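Open day at the Hisen hall: an interview with the demonstration lead

Posted 2021-10-15

Nenum opened its hall to visitors in August, and 132 people signed up for the afternoon. The company collects demonstrations of household handling tasks with hand-held grippers and sells the resulting sets to firms that train robot arms. The lead for the demonstration area agreed to talk between two groups, on the condition that the piece stick to the method and leave the staff out of it.

The first question was why there was so little to see in the way of arms. "The arm comes last," the lead said. "A person holding a gripper can do a task in a few seconds. The same task by remote control of an arm takes far longer, and you get hesitation in every joint. We want the hesitation out of the data before anyone starts fitting a model to it."

The grippers record jaw opening and the view from the tool. Their position in the room is worked out afterward. Nenum bought its first pairs from Verschueren and has since changed the finger pads twice. The earlier pads were too stiff for glass and let it rotate in the grip.

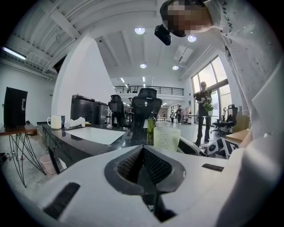
Most of the visitors' questions were about objects, and the lead has a settled view on those. Ordinary things are preferred: mugs, cups, bottles, whatever a household would have on a counter. "If you buy forty identical test cylinders you will get a policy that is very good with test cylinders. We had that in the first year. It was a clean set and it was close to useless to the customer."

The current household set holds 1,107 accepted episodes. An episode is one task from reach to release. The lead put the share thrown out in review at around a quarter and gave the usual causes as lost tracking, a hand covering the view, and people going back to correct a placement that was already good enough. The last of these is the hardest to train out of new operators.

"They want to be neat. They put the mug down, it is fine, and then they nudge it. Now the model thinks nudging is part of the job."

Visitors who wanted to try a pair were given a short briefing first - how to hold the tool, how fast to close it, when to stop. The lead's advice was to move at the speed you would use if you were a little tired. Rushing blurs the view and going very slowly produces long stretches where nothing changes, and both cost time in review. Two-handed work is harder again, as one gripper tends to wander while the operator watches the other.

Reflective surfaces came up several times. Polished stone and glossy desktops give back the ceiling lights, and a tracker that relies on visual features can lock onto a reflection. Nenum handles this partly with printed square markers on the grippers and partly by recording in daylight and under lamps both, so that no single lighting condition dominates. Glass is the other trouble. Depth estimates on a clear or tinted bottle are poor, and the lead does not expect software alone to fix that soon.

"We label the bottle episodes separately. A customer can leave them out. Most of them do not, but they like having the switch."

Asked what a bad demonstration day looks like, the lead described one in the spring when a clock offset between the left and right tools went unnoticed until evening. It was small, but all 193 recordings from that day had to be aligned by hand. There is now a sync check at the start of each session and another after every break.
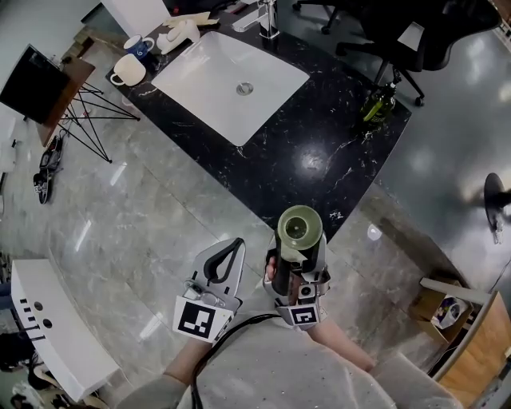

Allurard took a different line when the same points were put to it by phone a few days later. Its view was that hand-held collection is quick but leaves a gap at the wrist: a human forearm reaches poses that a 6-axis arm on a fixed base cannot, and those episodes fail when they are replayed. It filters them out before training and loses a fair amount of data that way.

The Nenum lead did not dispute this. "It is true, and we see it mostly at low counters and deep basins. We run a reach check against 4 common arms now. The file says which ones pass."

Prices were not discussed. The next household set will add drawers and cabinet doors, and the company is looking at a thinner finger for handles. Requests for a visit go through the front desk at Hisen, and groups are kept small.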